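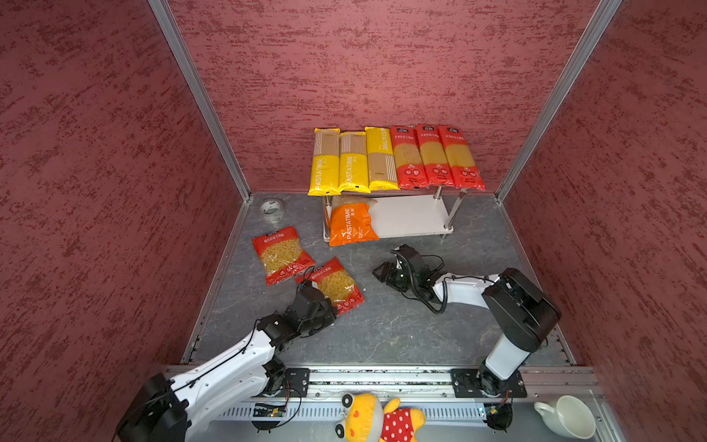

Filed under: Bench Notes / Handsets and Networks

October, notebook entry, started 9.40am

Right, the Lanby handset again. I said I'd stop fiddling with it and I haven't. Same complaint as before: it shows full bars on the Dondwood SIM, makes calls perfectly well, and then flatly refuses to do any data. Put the Usmani SIM in the same slot and it's away in seconds!

First thing I did was check the bands properly, off the label inside the battery bay and not off the sales page (the sales page lists everything under the sun). The 3G side is 2100 only on this version. Dondwood moved most of their 3G round here to 900, so the phone drops back to 2G and sits there sulking. Calls fine, texts fine, web hopeless. I'd been blaming the access point settings for ages and typed them in 3 times, so that's a morning I won't get back.

Tried forcing it to 3G only in the hidden menu. No service at all, which fits. Put it back to automatic before I forgot – whoever picks it up next, please leave it there.

Battery while I was at it. The one in it is marked 2000 mAh and feels a bit tired. The spare Boser pack fits but the door bulges slightly, so I've taken it out again and put it back in the drawer with a sticker on.

Firmware is build 3916. There's a newer one on the Lanby support page but the notes only mention the camera and a clock bug, nothing on the radio, and I can't see software adding a band the hardware hasn't got. Not flashing it today.

Also cleaned the SIM contacts with a dab of alcohol. Made no difference whatsoever, but they look lovely.

To do: try the Dondwood SIM in the other Lanby, the one with the grey back, as I think that's the export version and might have 900. Ask Dondwood whether they've kept any 2100 going near the station. And find the small Torx driver, it's wandered off again.

Stopped 12.15pm, phone left on charge at the end of the bench.

Contact the workshop | Copyright Bench Notes | Back to top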